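The Dusting Hour

I was a terrible duster until last November. I'd swipe at my desk with a sleeve, move the mug, swipe where the mug had been, and call it a day. Then I spent a week at Dillolska, the shared office where my friend Mireille Jacquet rents a desk, and I came home a convert (my husband is still getting over it).

The place has 12 desks and no cleaner before evening, so at four o'clock everybody stops typing and picks up a cloth. I thought it was a joke. Then Kiran Dwivedi, who works two desks down, handed me a square of old T-shirt and pointed at my keyboard!

Kiran has opinions. Cloth beats paper towels, always. Fold it in quarters so you have fresh sides to turn to, and start with whatever is highest – shelf, monitor, lamp – so the dust lands on something you haven't wiped yet. I'd been going bottom to top my whole life.

Cables are the real trouble. They lie there in loops collecting fluff, and you can't wipe around them without dragging half the desk along. Mireille pulls each one slowly through a folded cloth, like she's drying a snake, and unplugs the power strip first. Hers gets done every other week, and she swears she can tell when somebody has skipped theirs.

I asked what she uses and expected some fancy answer. Old pillowcases, cut up with kitchen scissors! One pillowcase gave her enough to fill a shoebox, and they go in the wash with the towels. No fabric softener, though, as it leaves a film and the cloth just pushes the dust along.
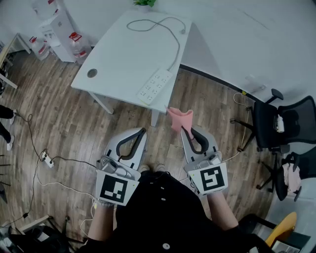 Pink cloth up, white desk ahead, and a coiled cable and a power strip on top.

My own desk at home took 3 rounds to get right. The plant got its leaves wiped too, one at a time, with a damp corner. I'm now eyeing the slats on the office blinds, and Kiran says to put an old sock over my hand for those.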